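Speaker notes – "Writing rules people can follow: handling practice for table and sink work"
Session 5, Tuesday, 2:00 p.m. Speaker: Abrehet Habte
Notes to self are in parentheses.

(Start without the title slide. Wait for the doors.)

The subject is the written practice we use for manipulation work on ordinary household items: tableware, cutlery, things left in a sink. The document has been in use at Drinlow since November. It is short. The first draft was long and operators stopped reading it before the section on contact limits.

Background in one minute. Drinlow runs two kinds of task, table clearing and sink work. Both are done on real furniture with real items. Gebremedhin Teshome wrote the original safety section, Yuk-lan Kuo wrote the section on labeling, and the two did not use the same words for the same things. "Grasp" meant closing the fingers in one and lifting the item in the other. We lost most of a week to that.

Rule 1. Define the start state in terms of what may be present and leave the layout open. A setting may contain a fork, a knife, a bowl and a drinking vessel, in any position the operator would leave them in at home. Do not straighten the cutlery between runs. 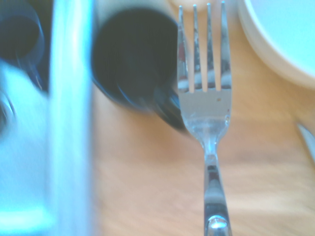

Rule 2. Flat items have their own limits. A fork on a hard surface gives the fingers very little height to work with, and the table is stiffer than anything else the fingers will meet. The practice sets a lower downward force limit for cutlery than for cups, and the limit is applied before the approach begins. Changing it in the middle of an approach is a stop condition.

(Someone will ask why the limit is not one number for all items. Answer: we tried one number. It was either too high for the table or too low for a full mug.)

Rule 3. Neighbors count. Before a grasp is approved, the operator names the nearest object on each side of the target. If the operator can't name it, the log entry says "unknown" and the approach speed drops to the slow setting. "Unknown" is an acceptable entry. A guess is not. Isauro Palacios reviewed 2,956 log entries for the first revision and found 151 where the named neighbor was wrong. Nearly all of them were dark or shiny items close to the fingers.

(Pause here. Let them read the log excerpt.)

Rule 4. Marks on items are recorded as "mark." The operator does not decide whether a spot is food or a flaw in the metal. That decision belongs to the cleaning check and is made by hand.

Now the sink. The sink section is newer and I expect more disagreement.

Steel basins reflect, and scratched steel reflects in a pattern that changes with the angle of the light. The rule is to fix the light level before the run, log it, and leave it alone. Plavar allows adjustment between runs. We do not, and I will say why if asked – the short version is that we could not compare runs afterward. 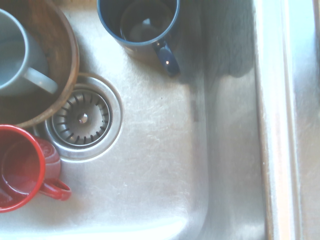 Rule 5. Nested items are handled from the inside out. If a mug is in a bowl, the mug is the target and the bowl is a neighbor. The bowl does not become a target until the mug has been set down and released. Lifting both together is allowed only under a separate procedure, which has its own approval line.

Rule 6. Treat every open vessel in a sink as holding liquid. Keep it upright until it has been checked. A reflection at the bottom of a mug and a small amount of water look alike from above, and the cost of the cautious choice is a few seconds.

Rule 7. The drain is a keep-out area for fingertips. Handles may pass over it. Fingertips may not enter the ring. Mihret Birhane asked for this one and it has caused the most arguments, as it rules out some easy grasps on low handles.

(If short on time, skip to version control.)

Version control. One owner, one current copy, 56 days between reviews. Any operator can file a change. A change needs a log reference – an opinion without a run attached goes back to the sender.

Open items: wording for items that touch each other, and whether Rule 3 should apply to the sink walls. Cemon treats walls as neighbors. Delorme does not. We have no position yet.

(Questions. Leave the Rule 3 slide up. Handouts are by the left door.)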